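Boards > Simulation > Motion planning and control

**Kettle grasp: planner fine, hand camera not**

gantrymoth
Running the Rolmont kitchen in sim with the Paltell planner, kettle task only. Out of 239 episodes, 99 end with the gripper stopping short of the handle. Joint tracking error is tiny, so I don't think it's the controller.
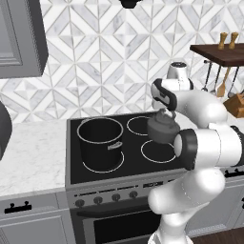
My collision margins are the first thing I checked. The planner treats each object as a box with 4 cm of padding. With the big black pot standing to the left of the kettle, the two padded boxes overlap and the goal pose gets rejected, or nudged upwards. Dropping the padding helped a bit, then the arm started clipping things.

pell_ode
Don't drop the padding, swap the boxes for convex hulls. Hosoda's mesh tool does it in one pass. Slower to load but the queries are fine.

gantrymoth
Tried hulls last February. Planning time doubled.

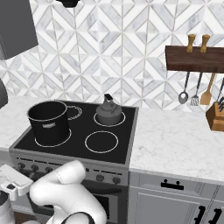

Could be my settings though. I had it sampling some 1000 points per mesh and never tuned that.

tin_larder
I disagree with both of you. Stopping short sounds like pose estimation. Are you using the Fukus detector on the wrist view? It was poor for me on grey objects over pale worktops – the depth is good, the mask isn't.

gantrymoth
Yes, Fukus, default weights. Wrist view from one of the runs:
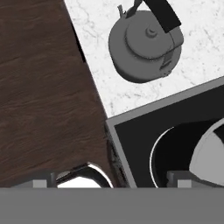
Wrist camera, kettle on the marble, fingers at the bottom.

pell_ode
Still say hulls, but log the mask as well.

tin_larder
Feed the planner the true pose from the sim and rerun. If the failures stay, I'm wrong.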